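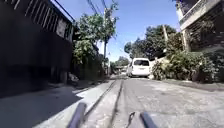

Back lanes are the part of a town that maps tend to leave as a single gray line, and this collection is our attempt to give them a little more attention than that. We wanted the service streets, the ones where people park, put out their deliveries and let the hedges get away from them. A lane of the type we had in mind has a shallow concrete drainage channel running down its left half between two raised ridges, paving patched and stained in places, and bushes pushing out toward the roadway close to where a white van is parked. If you have ever tried to wheel a stroller or a loaded hand cart down a street like that, you will know why we cared so much about the channel!

Navarrete Lanes — README
Tue 27 April
By Sarmīte Butkienė, with notes from Kristaps Venckus

# What you get

The release holds 725 street views with a short written note for each one. Of these, 610 have been read over a second time by Kristaps or by me, and the rest carry the word "draft" in the status column. Please do use the drafts, but be gentle with them — a few were written at the end of very long afternoons.

# What the notes cover

Each note starts with the ground and works outward. We put down the paving, any gutter or channel, the curbs, whatever is planted along the edges, and then parked vehicles and the buildings on both sides. Shade gets its own column. Līga Toom argued for that one through most of April and she was right, as a tall building on a bright day can put half a lane into near darkness and hide a curb completely.

We use "channel" for anything open that is set into the paving, and "gutter" only where it runs tight against a curb. Older notes mixed the two freely (my fault, mostly). I have fixed the ones I found, and if you come across others I would be so glad to hear from you.

# Things to be careful with

Plate numbers and house numbers are never written down, even where they can be read. Distances are by eye, so "near," "middle" and "far" are as fine as it gets. Nearly all of the views are from dry, sunny weather, and I would not lean on them for anything to do with rain or standing water, much as I would love to know how those channels cope in a downpour.

The folder named "corners" is smaller than we hoped and leans heavily toward right turns. Ivars has more to add when he gets the time.

# Corrections

Send the view number and the line you would change. One sentence is plenty, though long letters are welcome too.

Recent items
Givavix Footpaths: notes on steps and ramps
Zarnel Courtyards, version 2
Mārtiņš Sakalauskas on naming curbs
Brundix Hedges and Verges: first 400 notes

This site uses cookies to remember your settings. Accept | Manage choices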